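Heather Lindsay inherited her aunt's house in Rimbridge, along with the aunt's feud.

The feud was with Murdo Nisbet next door and concerned a hedge. Aunt Lorna had wanted it at five feet. Murdo wanted it at four. For 19 years they had communicated only by shears, each trimming at dawn and retiring behind the curtains to wait for a reaction.

"You could just talk to him," said Kinga, the lawyer, sliding the keys across the desk.

"What did my aunt leave him?"

"Three jars of chutney and a letter." Kinga coughed. "The letter is mostly about the hedge."

Heather moved in during December and resolved to be modern about it. She would bake something. She had never baked for a neighbor, or for anyone who wasn't already obliged to love her, but the Flavell Household Companion had a recipe for a Yule loaf and promised it would "soften the sternest caller." It called for a moderate oven and didn't elaborate.

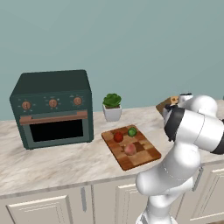 *The green oven, three knobs and a copper handle.*

She picked a setting by instinct. Instinct ran hot in her family.

At four o'clock she carried the loaf around to Murdo's door. He looked at it for some time. He knocked on it – it gave a deep, church-like sound.

"Your aunt's recipe?" he said.

"Mine."

"Hers were worse." He took the plate. "Come in, then. I suppose you'll want to discuss the hedge."

"I thought four and a half feet."

Murdo's face closed like a shop. "Four and a half," he said, "is what people have in Previne."

By dawn they were both out with the shears.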